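About Cadamell

We sort and pack wooden and plastic parts for other firms, and have done for seven years. More than 100 people work here. When the sales reps told us a robot arm would free everyone for "better work", we asked which work, and at what pay. We're still waiting for a clear reply.

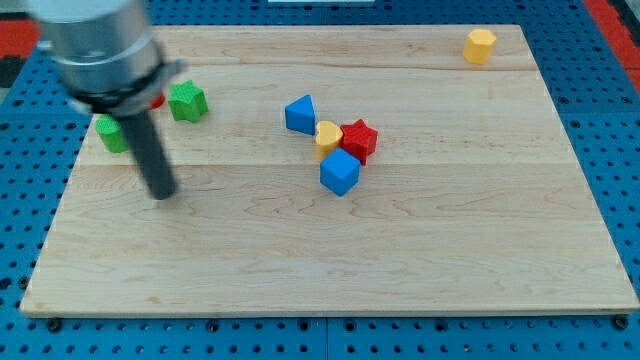
So we go slowly. The arm gets simple handling jobs on trial, and the people who did them by hand decide if it stays. Six have retrained so far. Two asked to go back to the benches, and they did. We don't promise it will save money.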